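Zivlow room notes — README

Hi, I'm Leonor Rocha and I look after this folder. It's my running record of the big room at Valente, mostly the lights, the shades and the furniture along the walls. I started it in October as a scribbled list and it got out of hand (in a good way!), so now it has a README.

What's in here
- notes.txt, 300 lines of me going on about fixtures and furniture
- rooms.csv, 15 columns, one row per item
- old/, my first go at it, kept for sentimental reasons

The room is a lovely one to write up. You've got a white corrugated ceiling with long fluorescent lights, a staircase with dark brown treads, and a mezzanine with a black metal railing.
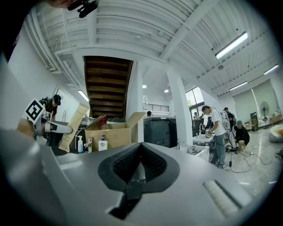 I've used the same colour names all the way through, so "grey" is always grey and never "silver" or "charcoal". Roller shades go under windows, not furniture — I changed my mind on that 2 versions ago, sorry if your old filters broke. Fans get their own category because I kept losing them under "other".

Still to do
- add the low table properly, clutter and all
- merge the Panov and Prostinia sheets
- fix the 3 rows where I typed "cabinent"

Last updated January 2, 2025. Spot a mistake? Send me the row number and I'll sort it out.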